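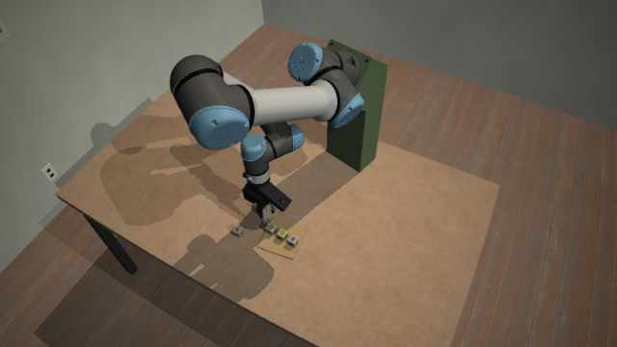 Telteck told me to ask on here, on the grounds that their own help desk had stopped answering anything with the word "simulator" in it. So, this is for a college robotics club project. We have to pick up four cubes and put them on the square board, in our own order, in the simulated round before they let us near the real arm. The gripper gets to the cube well enough. Then it closes and the cube shoots off across the table like a bar of soap. The same code on the same cube behaves itself in maybe one run in three, which is no use to anyone with a deadline. We get 30 tries on the judging day and I would like to spend fewer than all of them chasing cubes. I have changed the speed, the grip force and my chair. Any ideas?
Posted by Jitaru, October 4, 2018

Bethel Gebremichael
Had the same thing all through August. Two things to look at.

First, where the fingers are when they close. If you come in a touch off centre, one finger arrives early and shoves, and the simulator has to sort out two solid things being in the same place. It does this by throwing one of them. Print the gripper position and the cube position just before you close and compare them. Ours was 6 mm out, and it had been 6 mm out for weeks while we blamed the software.

Second, the time step. Make it smaller and the contact gets calmer. It also gets slower, so make tea. Put the friction on the finger pads up a bit as well, but check your rules, as ours only let you change the pads and left the cubes alone.

Your one good run in three makes me think it's the first one. Are you nudging the start positions at random? Turn that off until you've got it working.

Amico
have you tried closing it slower

Jitaru
I have tried closing it so slowly that the run timed out. The cube waited politely and then left.

Adska
Closing slowly won't help if you're sending the fingers to a width smaller than the cube. They keep pushing until they get there, or until the cube goes. Stop them at the cube's width less a hair. Also, we wrote 273 lines to do what the built-in grasp command does in one, so have a look whether you've got that before you write any more.

Jitaru
It was off centre. I had measured from the wrong end of the tool. Three cubes now stay put and the fourth is under discussion.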